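4장 기념물 안내 단말기의 설치 및 초기 설정

4.1 적용 범위

본 장은 교내 기념 광장, 추모비, 기증 조형물 주변에 설치하는 Tasness 음성 안내 단말기의 고정, 전원 연결, 해설 등록 절차를 규정한다. 실내 전시실용 거치형 모델은 6장을 따른다. 설치 담당 부서는 작업 전에 시설관리 부서로부터 굴착 및 배선 허가를 받아야 한다.

4.2 설치 전 확인 사항

단말기 지주는 기념물 기단에서 최소 900mm 떨어진 곳에 세운다. 기단의 석재나 명판에 직접 천공하거나 접착제를 사용하는 행위는 금지한다. 휠체어 이용자의 접근 동선과 헌화 공간은 지주 설치 후에도 기존 폭을 유지하여야 한다.

주의: 제막식 또는 재헌정식이 예정된 경우 설치 작업은 행사 전주까지 완료한다. 행사 당일에는 지주를 이동하거나 볼트를 다시 조이지 않는다.
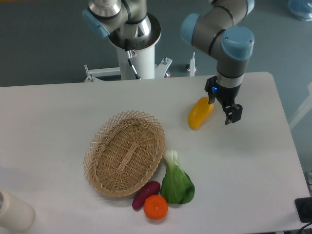
포장 상자에는 단말기 본체, 지주, 고정판, 앵커 볼트, 방수 덮개, 관리자 카드가 들어 있다. 누락된 부품이 있으면 조립을 시작하지 말고 공급사 Presasen의 접수 창구에 본체 일련번호와 함께 통보한다. 관리자 카드는 재발급에 시일이 걸리므로 개봉 즉시 부서 금고에 보관한다.

4.3 지주 고정 및 전원 연결

1. 고정판을 바닥에 놓고 수평을 확인한 뒤 볼트 위치를 표시한다.

2. 표시한 위치에 깊이 88mm로 천공하고 분진을 완전히 제거한다.

3. 앵커 볼트를 삽입하고 대각선 순서로 조인다. 한쪽 볼트를 먼저 끝까지 조이면 고정판이 휠 수 있다.

4. 분전반의 차단기를 내린 상태에서 전원선을 지주 내부로 인입한다. 결선은 전기 작업 자격을 갖춘 인원이 수행한다.

5. 본체를 지주 상단에 끼우고 잠금 나사를 고정한다. 화면은 기념물을 등지지 않는 방향으로 둔다.

6. 차단기를 올리고 전면 표시등이 녹색으로 바뀌는지 확인한다. 표시등이 적색으로 점멸하면 4.6항을 참조한다.

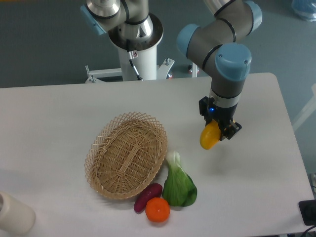

4.4 해설 등록

1. 관리자 카드를 판독부에 대고 Florko 편집 화면에 접속한다.

2. '새 해설'을 선택하고 기념물의 정식 명칭을 입력한다. 약칭이나 학내 별칭은 '검색어' 항목에만 기재한다.

3. 건립 취지, 설계자, 기증자 표기를 차례로 입력한다. 기증자 표기는 기증 협약서의 문구와 일치하여야 하며, 본문은 언어별로 247자를 넘을 수 없다.

4. 음성 파일을 등록한 뒤 '미리 듣기'로 인명과 지명의 발음을 확인한다.

5. '승인 요청'을 누른다. 승인 전의 해설은 방문자 화면에 표시되지 않는다.

참고: 건립 이후 명칭이나 문안이 변경된 기념물은 기존 해설을 삭제하지 말고 '이력' 항목으로 옮긴다. 역사적 사건이나 피해 집단을 다루는 문안은 기념물 해설 담당관 Nasrin Rezaei의 검토를 거쳐 게시한다.

4.5 음량 및 운영 시간

출고 시 음량은 50으로 설정되어 있다. 강의동이나 도서관에 인접한 광장에서는 수업 시간 중 음량을 낮추고, 필요한 경우 이어폰 전용 방식으로 전환한다. Sauerland 광장과 같이 단말기가 여러 대 설치된 구역에서는 인접 단말기의 음성이 겹치지 않도록 '구역 연동'을 활성화한다. 추모 행사 중에는 관리자 메뉴의 '묵음 예약'을 사용하며, 예약이 종료되면 음량은 이전 값으로 복귀한다.

4.6 이상 표시

적색 점멸: 전원 전압이 불안정한 상태이다. 차단기를 내리고 결선부를 점검한다.

황색 점등: 해설 자료를 불러오지 못한 상태이다. 통신 연결을 확인한 뒤 단말기를 다시 시작한다.

표시등 꺼짐: 전원이 공급되지 않는 상태이다. 본체를 분해하지 말고 시설관리 부서에 점검을 요청한다.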